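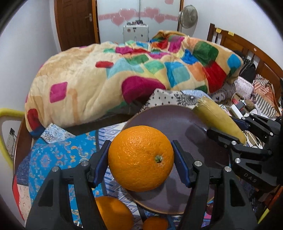

September always catches me with my pots in the wrong place. The nights start dropping, I'm still walking around in sandals, and every tender thing I own is sitting out on the patio soaking up what's left of the sun. So this month I want to talk about citrus in containers, and mostly about getting it through the winter indoors, because that's what half of my mail has been about since the last newsletter went out.

Quick background for the new people (hello, and thank you for signing up!). I garden on a small lot at the top end of Misthorpe, where the wind comes straight up the hill and the first frost tends to show up before I've finished my tomatoes. Nothing in the citrus family would last a winter in the ground for me. In pots, though, I've kept a calamondin, two Meyer lemons and a very grumpy kumquat going for years, and I've made just about every mistake you can make with them, some of them more than once.

Let's start with when to bring them in. I used to wait for the frost warning and then run around in the dark with a flashlight, hauling pots through the kitchen door. Please don't do that. It's bad for your back and worse for the tree. Going from a cool, bright, breezy patio to a warm, dim, dry living room in one evening is a big shock, and the tree's answer is to drop its leaves all over your rug. What I do now is start moving the pots when nights are regularly getting down to 50 or so. First they go up against the house wall on the shady side for a week or more, then onto the enclosed porch, and then finally into the house. It's slow and it's a bit of a nuisance, stepping around them every morning, but the leaf drop has gone from alarming to hardly worth sweeping up.

Before anything comes through the door I look it over for bugs. I mean really look, with my reading glasses on. Scale is the one that gets me. It sits along the midrib on the underside of the leaf and looks like a little brown bump, and you can go right past it if you're in a hurry. If the leaves feel sticky, stop and find out why. I wipe them down with a damp cloth, scrape off whatever I find with a fingernail, and then spray the whole plant with insecticidal soap, tops and bottoms. I do it again a week later. Then I hose off the outside of the pot and check underneath for slugs, having once found a very large one on the dining room floor at six in the morning in bare feet.

Now, light. People worry about warmth, but it's light that decides how the winter goes. My Meyers are in the south window of the back bedroom and they do fine. The kumquat is in the east window and sulks until March. If you don't have a good south window, get a grow light and don't feel bad about it. I put a plain LED bar over the calamondin a couple of years back and run it on a timer for 12 hours a day, and it bloomed in February and made the whole hallway smell wonderful. You don't need anything fancy. You do need to hang it fairly close, though check the distance on the package so you don't scorch the top leaves.

Watering is where I've lost the most trees, and I lost them all the same way, by being too nice. A citrus tree in winter isn't growing much, so it isn't drinking much. Push your finger down into the soil to the second knuckle, and if it's damp down there, walk away. When it's dry, water it thoroughly until it runs out the bottom, and then empty the saucer. Don't leave it standing in a puddle. If your house is heated as enthusiastically as mine is, the air gets terribly dry, and a wide tray of pebbles with water in it under the pot may help a little. I also keep the trees well away from the heating vent, after the year I cooked one side of a lemon.

Feeding: I stop in October and start again when I see new growth, usually late February. I know some growers feed lightly all winter, and if you've got strong lights and a warm room that probably makes sense. My house is neither bright enough nor warm enough for it to do any good. When I do start up again I use a citrus fertilizer with iron and zinc and magnesium in it, at half strength for the first two feedings.

I had a long phone call about all this with Ebbe Lunde, who grows citrus in a lean-to greenhouse over in Jaludville and has far more patience than I do. Ebbe's way is completely different from mine. The greenhouse is kept just above freezing, with the trees practically asleep from November on, hardly any water and no fertilizer at all. It works beautifully out there. The thing Ebbe kept coming back to is that you should pick one way or the other. Cool and resting is fine, and so is warm with plenty of light. Warm and dim is the one that gives you long, pale, floppy shoots that the spider mites just adore. I thought about my kumquat the entire time and felt a little guilty.

A few of you asked about pots. I've moved almost everything into lightweight resin ones, purely so I can still lift them. My last terra cotta holdout is the Öberg pot I bought years ago, the big one with the rolled lip, and I love it and I can't budge it without help. It now lives on a Skorar plant dolly, the 30-pound model (that's what it weighs, not what it carries, which confused me in the store). I've used it through two winters and the wheels still turn, though it does not like the threshold on the porch door one bit. I lay down a scrap of plywood as a ramp and take a run at it.

And repotting, since it always comes up: leave it for spring. I know it's tempting when you've got the thing right there in the house and it's raining out. If the roots are coming out of the drainage holes, it can wait a few months. Go up one size only, an inch or two wider. I once moved a little Meyer into an enormous tub thinking I'd save myself some work later on, and all that extra soil stayed soggy and the poor thing was dead by Easter.

Somebody also wrote in wanting to know if you can grow a tree from a seed in a grocery store orange. Sure you can! They sprout pretty easily if you plant them fresh and don't let them dry out. Just know that you could be waiting years and years for fruit, and it may not be much like the one you ate. Grow it for the leaves and the fun of it, and buy a grafted tree if you're after something for the fruit bowl.

If yours drops every leaf it has in January, don't throw it out. Scratch the bark with your thumbnail. If it's green under there, cut back on the water, give it the brightest spot you've got, and wait. One of my Meyers stood there as a bundle of bare sticks until the middle of April and then leafed out top to bottom. I'd already picked out its replacement.

Next month I'll get to lifting dahlias and what to do with the tubers if you don't have a basement. Send me your questions before then, especially the storage disasters. I've got a shoebox of shriveled ones in the garage that I'm going to have to confess to anyway.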